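Unit 4: Collecting driving examples for an outdoor path follower

Reading for this unit: the Multus logging guide, first two chapters. Bring your own laptop.

A path follower learns from pairs: a camera view and the steering command a human driver gave at that moment. If the pairs are poor, no amount of training time repairs them. This unit covers how to plan a route, drive it and cut the log afterward.

Straight stretches come first. A paved path with a fence on one side and grass on the other gives the learner two clear borders.

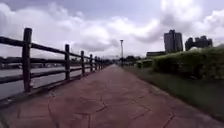

Catalina Zapata
Course instructor, Field Robotics Lab

Drive each straight stretch in both directions. Then drive it again with small recoveries: start near one border and steer back to the middle. Log only the return, never the drift that came before it, or the model will learn to drift. In our May set, 40 of the 222 runs were recoveries.

Open plazas are harder. Checkered paving has many strong lines, and none of them tells the robot where to go. Under a canopy the exposure may also shift as the robot moves in or out. Write the goal into the run header before starting — the Kokel labeling tool cannot add it later.

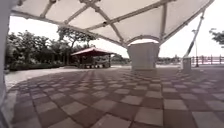 Should I drop a run if the driver hesitated?
Keep it if the pause is short and the commands after it are sound. Cut the pause out and note the cut in the log.

Blur needs its own rule. Turning quickly smears part of the view, and a strict filter would throw out most of the turns. We keep a blurred view as long as one path border can still be followed by eye.
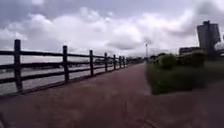

The filter threshold is set per route and should be written down with the data. After filtering, the May set held 1,835 usable segments. Hold out whole runs for testing, not single segments, as neighboring segments look almost the same and will inflate your score.

For next time: plan 10 runs on the Carrasco route, at least two of them recoveries, and hand in the run headers.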